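Section 4 – Placing the seat and running leads around it

Revision 11/27/19, checked by Hatice Başaran

This section applies to the Somus seat in all leather colours. Finish Section 3 (fitting the feet) before you start. Two people are needed for steps 1 to 4.

4.1 Before you begin

The seat is 803 mm wide at the arms. Measure the doorway and the hall, including any turn, with the door open as far as it goes. If the door is narrower than the seat, take it off its hinges or bring the seat in on its side with the protective cover left on.

You will need a tape measure, a soft dry cloth, a roll of painter's tape and an old blanket. The pack of adhesive lead clips is part 143 and comes in the bag with the spare feet.

CAUTION: Do not lift the seat by the stitched seams or by the edge of a cushion. Lift from the base only.

4.2 Positioning the seat

1. Vacuum the floor where the seat will stand. Grit under a foot will mark timber and vinyl.

2. Mark the back corners on the floor with painter's tape. Leave 400 mm between the back of the seat and the wall, or between the back of the seat and any radiator or heater.

3. Lay the blanket beside the marks. Set the seat down on the blanket first, then slide the blanket toward the marks. Do not drag the seat on its feet.

4. Lift one side, pull the blanket clear, and lower the seat so that the back feet meet the tape. Repeat on the other side.

5. Press down on each corner in turn. If the seat rocks, adjust the feet as shown in Section 3.

6. Remove the protective cover and wipe the leather with the dry cloth. Light creasing along the seams is normal in new leather and settles with use.

NOTE: Keep pale leather out of direct sun. Cream yellows sooner than the darker colours – a blind or a sheer curtain is enough in most rooms.

4.3 Leads and cables near the seat

The Somus seat has no electrical parts. These steps are for lamps, chargers and other equipment kept beside it.

1. Switch off and unplug the equipment before moving any lead.

2. Follow each lead from its plug along the floor. Look low down, as a thin black lead can cross the floor in a shallow curve close to the seat and is easily missed from standing height.

3. Check that no lead passes under a foot of the seat or of the equipment next to it. The base clears the floor by 105 mm, but the feet carry the full weight.

4. Move slack to the wall side and hold it with the lead clips. Leave a little slack at the plug end so that the connector is not under strain.

CAUTION: Do not tape a lead to the leather or tuck it between the cushions. Adhesive lifts the finish, and a charger left in a cushion can overheat.

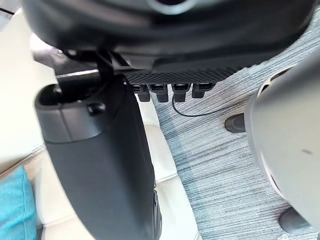 4.4 Final check

1. Sit down and get up again a few times. The feet should stay on their marks.

2. Plug the equipment back in and switch it on.

3. Peel up the painter's tape. Do not leave it down longer than a day on oiled floors.

4. Keep the blanket and the protective cover for the next move.

For cleaning and conditioning, go to Section 5.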